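Sturby Desktop Arm Kit, Janari edition

Item 1485. Servo-driven arm with 3D-printed brackets and a two-finger gripper. Supplied unassembled. Allow some 30 hours for printing.

Intended use: small sorting and tidying trials on a flat tabletop. Rated payload 50 g, fingers included in the 29-page setup guide.

Is it ready for chores? For light, rigid items in known positions, partly. Picking up a toy block and putting it in an open box is a reasonable first task. Laundry, dishes and mixed shop-floor bins are outside its range. Soft or shiny items need a different gripper.

Clamp the base before powering on. Keep wiring clear of the joints. Spare servos are sold separately by Gruber.

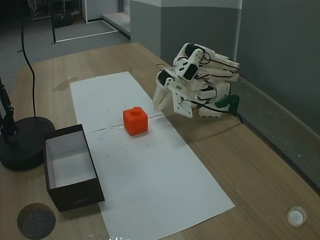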